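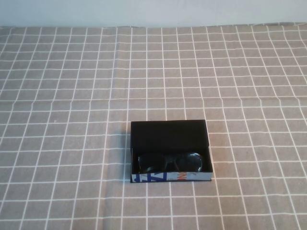

To: Members of the Staff Benefits and Supplies List
From: Office of Supplies and Member Services, Landry Building
Subject: Re: Sunglasses program, storage and return of cases

Members of the list are asked to read the following in full before submitting a request under the sunglasses program. It replaces the guidance circulated in November and answers the inquiry quoted below, which was sent to the list by one of the field offices and which raises questions several other offices have also put to us.

> To the Office of Supplies:
>
> Our office received its allotment of sunglasses last month. They came in the small boxes with the hinged lid, and staff have been unsure whether the box is meant to be kept as the permanent case or discarded once the glasses are in use. Two of our drivers have thrown theirs away. A third has been told by a colleague at Gulley that the box must be presented if the glasses are exchanged.
>
> We would also like to know the correct way to place the glasses in the box. Some staff put them in with the lenses down, and the lid then does not close properly. Others have been using the box for loose change, keys and parking receipts, with the glasses kept on the dashboard.
>
> Finally, may staff who wear prescription lenses take part in the program, and if so, under which form? The form on the shared drive still refers to the old Cirka catalog, and the item numbers do not match what was delivered.
>
> We would appreciate a written reply that can be posted in the dispatch room.
>
> Field Office, Gulley Road

The Office of Supplies responds as follows.

1. Retention of the box. The box is to be kept. It is issued together with the glasses as a single item and is recorded as such under stock number 3027. An employee who has already discarded a box should notify the local supply clerk in writing. No charge will be made for a first replacement. A second replacement within the same program year will be charged to the office concerned.

2. Placing the glasses in the box. The arms should be folded fully and the glasses laid lengthwise, with the folded arms to the back and the lenses facing the front wall. The bridge should sit level. If the lid meets resistance, the glasses should be taken out and the arms folded again. The lid should not be pressed down. Most of the cracked lenses returned to this office during the past year had been forced shut in the box with one arm partly open.

3. Other contents. Keys, coins, pens and similar articles are not to be carried in the box with the glasses. Scratches resulting from such use are not covered under the exchange provisions. A cleaning cloth may be kept in the box if it is folded flat behind the lenses. Paper towels and napkins should not be used on the lenses, wet or dry.

4. Care of the lining. Dust and sand collect in the lining and will mark the lenses over time. The open box should be turned over and tapped gently at least once a month, and the lining wiped with a dry cloth. Soap, solvents and household sprays should not be used inside the box. Offices located near the Landry quarry road may find that weekly attention is needed.

5. Labeling. Employees should write their initials and office code on a small adhesive label and attach it to the underside of the box. Labels should not be placed on the lid, inside or out, or on the front. Offices holding a common supply should number the boxes and keep a sign-out sheet beside them. A sample sheet is available on request.

6. Exchange. Glasses may be exchanged for damage or poor fit within 54 calendar days of issue. The box must accompany the glasses. Items sent through interoffice mail should be placed in a padded envelope with the exchange slip on the outside. Staff at Gulley were correctly informed on this point.

7. Prescription wearers. Employees who wear prescription lenses may take part. They should complete Form 23 in place of the general request and attach a copy of a current prescription. Processing takes longer than for standard issue, and the employee should continue to use personal eyewear in the meantime. Clip-on lenses are not supplied.

8. Catalog references. The field office is correct that the form on the shared drive is out of date. References to the Cirka catalog should be disregarded. A revised form is in preparation and will be sent to this list. Until then, requests should give the stock number above and a brief description of the item. Requests submitted on the old form will be honored if the description is clear.

One further matter concerns lost property. A number of sunglasses left in pool vehicles have been handed in at the Landry front desk without a box or a label. They may be claimed between 9:00 a.m. and noon on any working day. Claimants will be asked to describe the item and to sign for it. Unclaimed glasses will be returned to general stock at the end of the quarter.

Supervisors are asked to post this message where drivers and grounds staff will see it, and to remove the November notice. Offices taking part in the Redness and Eye Strain campaign should place a copy with the campaign materials. Questions of general interest may be sent to the list. Questions about an individual request should be sent to the supplies desk only, as they may contain medical information.

Office of Supplies and Member Services
Landry Building

Contact the list owner | Copyright Office of Supplies and Member Services | Back to top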